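Lab Handout 4: Comparing Two-Finger Grippers on the Shelf-and-Belt Task

Ikera Robotics Teaching Lab
Revised Sunday, August 23, 2026

1. Purpose

This lab compares two sets of fingers on the same pair of arms. Set A (Guvo) has a stiff pad. Set B (Vindex) has a compliant pad. The arms, the controller and the motion script stay the same for both sets, so any difference in the results should come from the fingers or from how they were mounted. Check the mounting first.

2. Workcell

The cell has a wire rack for stock, a short belt conveyor and two arms. The left arm serves the belt. The right arm serves the lower level of the rack. Soda bottles go on the lower level, grouped by flavor, with chip bags on the shelf over them. The shelf limits how far a gripper can rise once it is inside the rack, so the approach on that side is nearly horizontal.
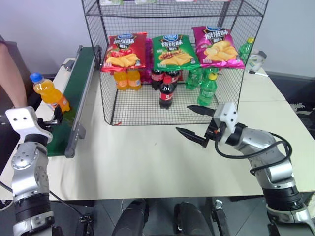
The controller runs Nicholas, the course motion server. Load the finger profile before homing the arms. A wrong profile shifts the tool center point, and the error appears as a sideways push on the bottle just before the fingers close.

3. Grasp settings

Start with a finger speed of 44 mm/s and a hold time of 800 ms before lifting. Do not change both in the same run. Closing force is set in steps. Begin at step 4 for either set and go down one step at a time until the bottle slips, then record the last step that held.

A full bottle and a half-empty one behave differently under the same force. The wall of a sealed bottle is stiff from internal pressure; an opened one gives way and the fingers travel farther. Use sealed bottles only.

4. Rack side

Bottles in the front row can be reached directly. Those behind them need the front bottle removed first, and the script does not plan for this. Select front bottles by hand in the target list. 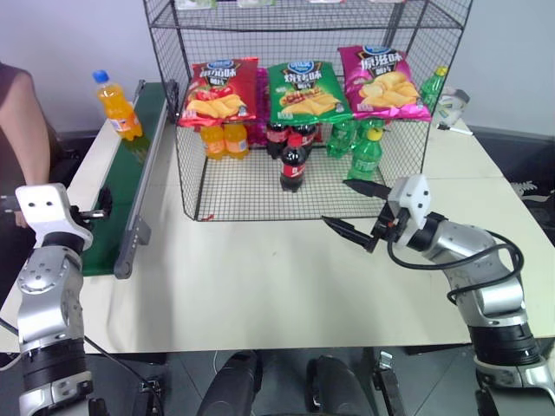
Keep the fingers low on the approach. A grasp near the base is less likely to catch the shelf but more likely to tip the bottle if one finger makes contact early. Note which finger touched first – the wrist video is usually enough to tell.

5. Belt side

The belt must be stopped for the grasp. Line up the wrist camera so that the gap between the fingers is centered on the bottle, then advance in a straight line. Glare on the belt can confuse the bottle detector. If the detected base jumps between readings, lower the exposure and repeat the reading before moving.
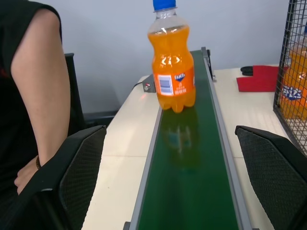

Figure 3. Wrist camera view along the belt, with the orange soda bottle between the side rails.

6. Report

Submit one table per finger set with force step, result and first contact. Add a short paragraph on alignment error for the belt side and the rack side separately. Runs stopped by the operator are listed but left out of the success rate.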